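Fruit-patterned wallpaper

Fruit-patterned wallpaper is a type of printed wallcovering in which fruit, with or without leaves, blossom and branches, forms the main repeating motif. Apples, lemons, cherries, pears, strawberries and pomegranates are the fruits most often used. It is mostly hung in kitchens, dining rooms, larders and children's rooms, although large and dark designs are also found in halls and sitting rooms.

Contents
1 History
2 Design
2.1 Repeat and layout
2.2 Colour
2.3 Scale
3 Printing and materials
4 Hanging
5 Use in small spaces
6 Collecting
7 See also

History

Fruit appears in European wall decoration long before paper was used for the purpose. Painted plaster, stamped leather and woven hangings all carried swags of fruit, and early paper makers borrowed freely from these. Designs cut for wood blocks tended to show fruit as a small part of a larger scheme of scrolls and flowers.

In the nineteenth century fruit became a subject in its own right. Designers of the Arts and Crafts movement in Britain drew oranges, lemons and pomegranates on the branch, with the leaves filling the ground between them. Machine printing with rollers brought cheaper versions of such papers within reach of many more households, usually in fewer colours and with a shorter repeat.

Papers made for kitchens became a separate line of trade in the twentieth century. They were often varnished, and later coated with vinyl, so that they could be wiped down. Single fruits on a plain pale ground were common in the years after the Second World War. In the 1960s and 1970s the fruit grew larger and flatter, and orange, brown and lime green were widely used. Plain painted walls were preferred in many homes during the 1990s, and fruit papers were then sold chiefly as borders, in a narrow strip fixed at waist height or just below the ceiling.

Interest in full-width designs returned in the 2000s. Digital printing made short runs possible, and small studios began to sell papers that a larger mill would not have taken on. The Rantala pattern books, which had been out of print for decades, were reissued in this period and are often cited as a source for the simple, two-tone fruit shapes that followed.

Design

Repeat and layout

The repeat is the distance after which the pattern begins again. In a straight match the same part of the motif meets the edge of the paper at the same height on both sides, so each length is hung level with the last. In a half-drop match each length is shifted down by half a repeat. Half-drop layouts are popular for round fruit, as the eye is less likely to pick out hard horizontal lines.

Single-fruit papers are usually set in staggered rows, like bricks in a wall. Where two colours of fruit are used, they may alternate along the row or from one row to the next. Trailing papers have no clear rows and depend on stems and leaves to lead from one fruit to another. Scattered or "tossed" papers turn the fruit at different angles, so that the design has no fixed top or bottom.

Colour

Cream, white and pale grey are the usual grounds. Red and yellow fruit stands out strongly against them, and many designers soften the contrast by using coral, pink or ochre. Leaves are commonly printed in a dull green such as sage or olive, since a bright green next to red can appear to flicker when seen from across a room. Stems are nearly always brown or black.

Dark grounds, in navy, bottle green or near black, are associated with designs based on still-life painting. They require more ink and show scuffs more readily.

Scale

A small motif reads as texture from a distance, and a large one remains legible. Trade advice has traditionally been to use small patterns in small rooms, but this is not followed by all decorators. The designer Kevser Yurt argued in her handbook for Trasance that a large fruit in a small room "gives the eye fewer things to count" and so makes the walls seem calmer. Her own apple and quince papers are drawn at close to twice life size.
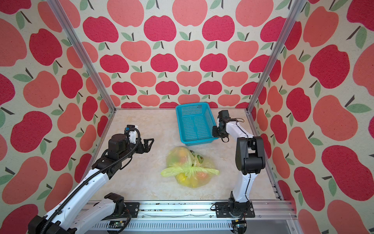

A separate question is how many walls to cover. A single papered wall, known as a feature wall, uses less paper and avoids the problem of matching the pattern in corners. Papering every wall gives a more enclosed effect and was the normal practice until the late twentieth century.

Printing and materials

Four methods are in common use. Block printing is done by hand, one colour at a time, and survives only in a few workshops. Surface printing uses raised rollers and leaves a slightly uneven edge that some buyers prize. Gravure printing uses engraved cylinders and gives fine shading, which suits realistic fruit with a bloom or highlight. Digital printing lays down all the colours in one pass and needs no rollers or blocks.

The base may be plain paper, vinyl-coated paper or a non-woven blend of paper and synthetic fibre. Plain paper takes colour well but stretches when wetted with paste. Non-woven papers do not stretch to any great degree and can be hung by pasting the wall. Self-adhesive papers, sold as "peel and stick", are used by tenants and for lining furniture. The Adis range, first sold in 2 widths, was among those made for this market.

Hanging

Walls are filled, sanded and sized before papering. The first length is hung against a plumb line, as few corners are truly upright. With fruit papers it is usual to plan the layout so that a row of whole fruits falls just below the ceiling, where a sliced motif is most noticeable. Any part fruits are left to fall at the skirting board.

Internal corners are turned by a small margin, and the next length is cut to overlap it. Some loss of pattern cannot be avoided here. Designs with wide gaps between the fruits are easier to join in corners than trailing designs, where a broken stem can be seen at once.

Waste depends on the length of the repeat. A paper with a long repeat may need an extra roll or more for an ordinary room. Rolls should come from the same batch, as colours can differ slightly between print runs. Most makers print a batch number on the label for this reason.

Use in small spaces

Fruit papers are often used in places too small for a full decorating scheme. Larders, cloakrooms, the backs of shelves and the insides of cupboards are typical. Offcuts have long been used to line drawers and cover boxes, and dolls' houses were papered with them before miniature papers were sold for the purpose.

They are also used in shop windows, on market stalls and as backdrops for product photography. Nuvo, a supplier of display panels, lists fruit patterns among its standard finishes. Papers for display work are generally matt, as a gloss surface throws back light.

Collecting

Old rolls and pattern books are collected both by museums and by private buyers. Unused rolls command higher prices than lengths taken from walls, which are usually brittle and stained by paste. Sample books are valued for showing every colour version of a design. One book from the Rantala mill holds 1,348 samples, of which 111 show fruit. A sale list dated Aug 13, 2021 offered around 20 loose sheets from a second copy.

Colour is the main problem in keeping old papers. Many reds fade to brown or pink in daylight, and some early greens contained arsenic and should be handled with gloves. Rolls are best stored flat, in the dark, and wrapped in acid-free tissue.

See also

Border (wallpaper)
Lining paper
Oilcloth
Still life
Textile repeat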